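Power Strips and Cords in the Home
Homari Household Advice Office
Updated 12/30/20

Residents are asked to review the power strips in their homes at least twice a year, in June and again in winter. A strip that lies on the floor should be kept clear of walkways, doorways and the foot of any staircase.

Before a strip is picked up or moved, everything connected to it should be switched off and the strip unplugged from the wall. It should be held by its body and never lifted by the cord.
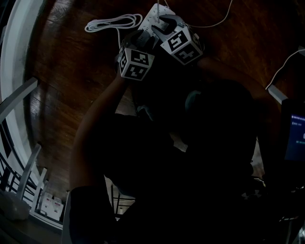
Excess cord should be gathered in wide, loose loops. Tight coils strain the wire and can hold heat when the cord is in use. Cords must not be run beneath rugs or fastened to wood floors with staples.

Strips should be dusted with a dry cloth, and any with cracked housings or scorched outlets should be thrown out. One strip must not be plugged into another. Space heaters belong in a wall outlet, with 33 inches of open floor in front of them.

Printed copies of this page are available at the Grovlow branch. Questions may be addressed to Chunhua Liang, Household Advice Office, extension 30.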